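May 21, 2023

Folding notes, continued. Long one today, I've had a brilliant afternoon of it and want to get it down before I forget which fold was which.

Started with the recount of the cloth store, which Jolanta Krajewska has been asking for (sorry, Jolanta!). 336 pieces in total once the Tusgate boxes are included. I pulled 14 that have gone too thin along the hems and put them in the rag drawer by the sink. If you need something for wiping glue brushes, help yourself, but leave the big terry one, I've got plans for it.

Then on to the good part. I've been trying Baptiste Royer's method for square cloths, where you fold in half, smooth from the middle outwards with the flat of the hand, and only then make the second fold. I'd always gone straight for both folds and patted it down afterwards. What a difference! The corners meet, the pile stays low, and you don't get that fat roll of air at the folded edge which makes everything above it slide off. I did the whole Nikell batch this way and they went on the shelf like books.

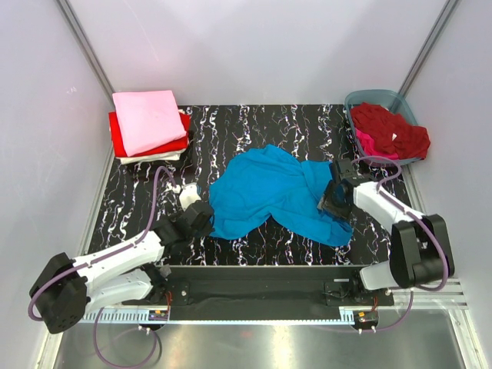
Stacking order is the next thing I want to settle, and I keep changing my mind. My first thought was biggest at the bottom, full stop, but colour matters more than I expected when you're looking for one cloth in a hurry. With pink on top, red under it and white at the bottom you can tell all three from across the bench, even when the white is only a thin band, and the red poking out either side of the pink gives you something to get hold of. I used to tuck those edges in. I'm going to stop doing that for the small stacks and see if anyone grumbles. For taller ones I still think they want to be flush, or the whole lot leans.

Shirts are another matter. Royer's smoothing trick doesn't carry over, at least not the way I'm doing it, as the sleeves pull the front askew as soon as you press outwards. Best result so far was to lay it face down, get the shoulders level first, bring each sleeve straight across the back and leave the body alone until last. Two shirts came out really lovely. The Vidal one with the stiff collar did not, and I think the collar has to be flattened before anything else happens.

Also found that if I shake a garment twice by the hem, then once by the shoulders, it lands far flatter. Try it, it's very satisfying.

To do:
Relabel the Hosico shelf, the tape has lost its stick.
Ask Baptiste if he does napkins the same way.
Go through the odd socks (there's a bag behind the door).
Order more of the wide labels before June.
Have another go at the stiff collar, flattening it first, and write down the order of folds this time.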